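Why do racehorses wear shoes, and who looks after their feet?

I've been mad about horses since I was seven, and the question I get asked most by younger readers is about feet. Does it hurt when the shoes are nailed on? Why can't a horse just run about barefoot? So let's have a proper look at hooves!

First, the big one. A hoof is a bit like your fingernail, only much thicker. It's made of keratin, the same stuff as your nails and hair. The outside wall has no feeling in it at all, and that's where the nails go. The inside of the foot is a different story (it's full of blood and nerves), so the person doing the job has to know exactly where to put each nail.

That person is called a farrier. I spent a morning with the farrier at Destport racecourse in December, and my word, it was cold. She started at six with a filly called Mekulov, who weighs 522 kilos and likes to lean on whoever is holding her leg up. Imagine a piano resting on your back while you try to do something fiddly with a hammer!

The old shoe comes off first. Then the hoof gets trimmed, just like cutting your nails, and the bottom is filed flat. Hooves never stop growing, so racehorses need this done every few weeks.

Everyday riding horses mostly wear steel shoes, which are heavy and last well. Racehorses often wear aluminium ones on race day, and they're much lighter. The ones I held at Destport weighed 100 grams each. That's less than most apples. It may not sound like a big difference, but think about running the length of your school field in wellies and then in trainers.

What a horse eats matters for its feet too. Hay and grass do most of the work, with some hard feed on top, and plenty of horses get a carrot as a treat. Always ask a grown-up who knows the horse before you feed it anything, and cut carrots into long sticks, never round coins, which can get stuck in a horse's throat.

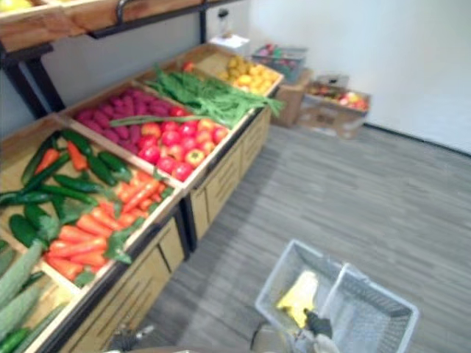

Carrots and cucumbers side by side on a produce stand.

Now, the ground. Racetracks can be turf (that's grass), dirt, or a springy mixture of sand and other bits. If the ground is too hard, every stride gives the legs a bigger thump. If it's too soft and sticky, the horse gets tired quickly and may slip. Before racing starts, someone walks the whole track pushing a stick into it to see how far it goes in. They call this "the going", and you'll hear words like firm, good, soft and heavy.

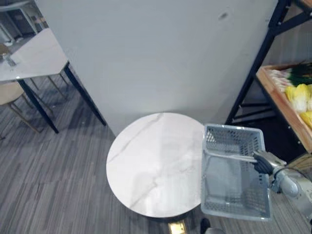 A horse called Sorrentino, who lives two stables along from Mekulov, can't stand heavy going. His trainer simply leaves him at home when it's been raining a lot. His stablemate Giteck is the biggest horse in the yard at 570 kilos and he'll gallop on anything, mud included.

After a race, the groom picks up each foot and cleans it out with a hoof pick. They're looking for stones, loose nails and cracks, and they feel whether the hoof is warmer than usual, which can be a sign that something's sore. If they find anything odd they call the vet.

Some words to remember

Farrier: a person who trims hooves and fits shoes.
Frog: the squashy V-shaped part under the hoof. (No, it doesn't croak.)
Going: how hard or soft the track is.

Next time I'll be writing about what jockeys wear, and why their silks come in such bright colours.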